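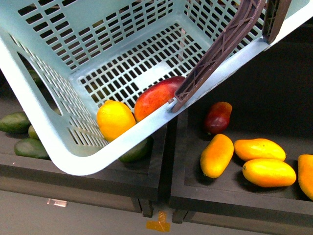 图:篮子里有一个柠檬和一个芒果,下面是两个黑色托盘

主题:Re: Semard 水果分拣套件,有人用过吗?
日期:2019年9月
列表:Larnari 小型自动化讨论组

各位好:

先说明一下,中文不是我的母语,我写得比较慢,有些技术词我可能用得不标准。如果哪一句看不懂,请直接回信问我,我会再解释一次。

我在 Flokham 的实验车间工作,八月份我们借到一套 Semard 的评估套件,试用期七天。原来的问题我放在下面,然后按顺序回答。

> 大家好。我们是一家小的水果批发商,正在考虑买 Semard 的桌面抓取套件,
> 用来把混在篮子里的水果分到托盘里。销售发来的视频很漂亮,但是视频里
> 只有苹果,而且苹果大小都一样。我们主要的货是芒果,还有一部分柠檬。
>
> 想请教用过的朋友:
> 一、芒果这种软一点、形状又不规则的水果,夹爪会不会留下印子?
> 二、青的和黄的能不能分开?分错的时候多不多?
> 三、套件里的托盘和支架够不够用,要不要自己另外配?
> 四、除了机器的钱,还要准备什么费用?
>
> 另外听说 Mogensen 也有类似的产品,有没有人比较过?谢谢。

关于第一个问题,夹爪的印子。

套件出厂时带两副指尖,一副硬的,一副软的。硬的那副请不要用在芒果上。我们第一天就用硬的试了,抓力已经调到菜单里的最低一档,成熟的芒果上还是有两条浅的压痕,放到第二天颜色变深。青的果子没有问题,柠檬也没有问题。换成软指尖以后,我们没有再看到压痕。不过软指尖表面容易粘上果皮上的汁和灰,粘了以后会变滑,所以要经常擦。说明书写的是每班擦一次,按照我们的经验这个不够,我们是每换一篮就擦一次,用湿布,然后用干布。

还有一点说明书没有写:软指尖安装的时候有方向。装反了也能拧紧,软件也不报错,可是夹起来以后水果会慢慢转。我们为了这个问题浪费了半个下午。请看指尖背面的小凹槽,凹槽要朝向手腕那一边。

关于第二个问题,青的和黄的。

我们的任务跟您的很接近:青的放左边的托盘,黄的和红的放右边的托盘。篮子用的是普通的浅蓝色塑料网格篮,因为车间里本来就有很多。颜色差别大的时候,软件分得很好。困难的是中间的颜色,例如一边已经发红、一边还是绿的芒果。软件只看朝上的那一面,它不会把果子翻过来再看。所以同一个芒果,如果放的姿势不一样,结果也可能不一样。

我们一共记录了 400 次抓取,其中 117 次需要人帮忙。这个数字看起来很大,我应该把它说清楚。“人帮忙”包括所有的情况:没有抓起来、抓起来又掉了、放错托盘,还有软件停下来等人按确认键。最后这一种最多。软件的默认设置非常小心,只要它对颜色不太确定,就停下来问。您可以把这个门槛调低,那样停得少,但是放错的会变多。我们没有时间把不同的门槛都测一遍,所以我不能告诉您哪个值最好。

柠檬的情况有些特别。在默认的分类里没有柠檬,软件把它当作小的黄芒果,放到右边去。如果您需要把柠檬单独分出来,就要自己加一个类别,也要自己拍照片来训练。加类别的界面不难,但是菜单的翻译很奇怪,“样本”和“模板”两个词混在一起用。我建议把界面语言换成英文再做这一步。

柠檬还有一个麻烦:它容易靠在篮子的角落里,旁边如果有一个芒果,两个就贴得很紧。夹爪的手指下去的时候需要一点空间,在篮壁和水果中间常常没有这个空间。软件会试着从另外一个角度下去,试几次不行就放弃,然后去抓别的。剩在角落里的最后一两个,多数时候要靠人。我们后来把流程改了:不再从篮子里一个一个抓到最后,而是把篮子斜过来,让剩下的果子滚到篮边,再处理。倾斜篮子的动作,套件里有一个现成的程序,名字叫“倒出”,可是它默认的速度太快,不适合软的水果,请一定先调慢。高度也要调低,让篮边尽量接近托盘。

另外,篮子的把手会挡住一部分视线。如果果子正好在把手下面,识别就不稳定。有条件的话,请用没有把手的篮子,或者把手可以完全放到外侧去的篮子。

关于第三个问题,托盘和支架。

托盘质量不错,黑色,表面不太反光,这一点对识别有帮助。我们试过换成自己的白色托盘,黄芒果的边缘就认得差一些。如果您要自己配,请选深色、哑光的。边的高度也请注意,太低的话芒果会滚出去,太高的话夹爪放的时候会碰到。

支架我不太满意。它比较矮,脚是短的,放在光滑的地面上会移动。移动一点点就影响放置的位置,软件又不会自动重新校准。我们的办法很简单:在地面上贴胶带做记号,每天早上开始以前看一眼支架有没有对准。Semard 的技术支持说可以买固定用的底板,但是在我们试用的时候没有现货。

灯光也请考虑一下。套件没有带灯。我们的车间下午有阳光从侧面进来,托盘后面的部分就显得很暗,放在后面的深绿色果子有时候认不出来,因为深绿色跟黑色的托盘太接近。加了一盏普通的工作灯以后好了很多。

关于第四个问题,费用。

给我们的报价里,套件本身的价格我不方便公开,因为每个客户的条件不同。可以说的是另外的部分:上门安装和一天的培训,报价是 3,000 欧元,不包括交通。我个人觉得培训值得,可是安装如果您那里有懂一点机械的同事,自己做也可以。请问清楚能不能只买培训,我们问的时候对方说“可以商量”。软指尖是消耗品,要单独买,请在合同里写明价格和交货时间。我们等一副新的等了很久,这件事让我对他们的供货不太放心。

关于 Mogensen,我只看过他们的演示,没有亲手用过,所以不敢做比较。演示里用的是吸盘,不是夹爪。吸盘对柠檬这样表皮不平的水果合适不合适,我很想知道。如果列表里有人用过,请写几句。

我自己的意见是这样:如果您的工作是把颜色很清楚的芒果分成两类,旁边又总有一个人在做别的事情、可以随时按一下确认键,那么这套设备可以用。如果您希望晚上没有人的时候让它自己工作,我认为现在还太早。请您在付钱以前,要求 Semard 用您自己的水果做一次演示,并且要求他们不要提前挑选,直接用刚到货的那一篮。我们没有这样要求,现在有一点后悔。

我手里还有抓取记录的表格和我们用的速度、高度参数。表格的备注是用两种语言混着写的,有点乱,如果您需要,我整理以后可以发到列表上来。附件太大的话列表会拒收,到时候我再问管理员怎么办比较合适。

还有一个问题我想反过来问大家:有没有人成功地在“倒出”程序里加上暂停?我想让篮子斜到一半的时候停几秒,等果子不动了再继续。我在程序编辑器里找到了等待指令,但是插进去以后,整个动作从头开始,篮子又回到平的位置。不知道是我的写法不对,还是这个版本的软件有问题。

祝工作顺利。

Flokham 实验车间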